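3.2 Table surface and small objects

The second part of the study dealt with the table itself. In the first round, held in a rented room in Jalitz, we used a plain matt board, and people who were asked to point out the nearest object on it did so with little trouble. For the October round we changed to a glossy top with a marble pattern, of the sort now sold for many home kitchens. A pattern of veins gives the eye a good deal to follow that has nothing to do with the objects, and a shiny surface adds bright patches from the lamps.

Objects were chosen from things found in an ordinary household: balls, parcels, toys and tools for picking things up. They were put down in sets, with 30 layouts for each surface. We kept the parcel closed in all layouts – an open one drew too much attention in the trial run. Small objects were placed near larger ones in half of the layouts and on their own in the rest. Those who took part saw each layout once and were given no time limit.

Shadows turned out to matter more than we had planned for. On the matt board they were soft and seldom mentioned. On the glossy top several people took the edge of a dark shadow for the edge of an object, mostly where it crossed a vein. Layouts with one large shadow over the middle of the table were therefore marked separately, and Figure 4 gives one of these. 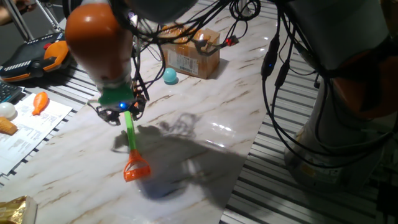 Libor Beneš, Marcela Brabec and Mostafa Ouali | Sep 9, 2023

Figure 4. Glossy marble-patterned top with a closed cardboard box, a small teal ball in front of it, and a toy reacher-grabber with a green handle and an orange head, its jaws open near the surface.

The ball in Figure 4 was named at once by most people, and its bluish shadow on the pale top was often named with it. The toy grabber took longer. Its jaws leave a hollow between them, and answers differed on whether this gap should be counted as part of the object. We accepted both answers and return to the point in Section 4.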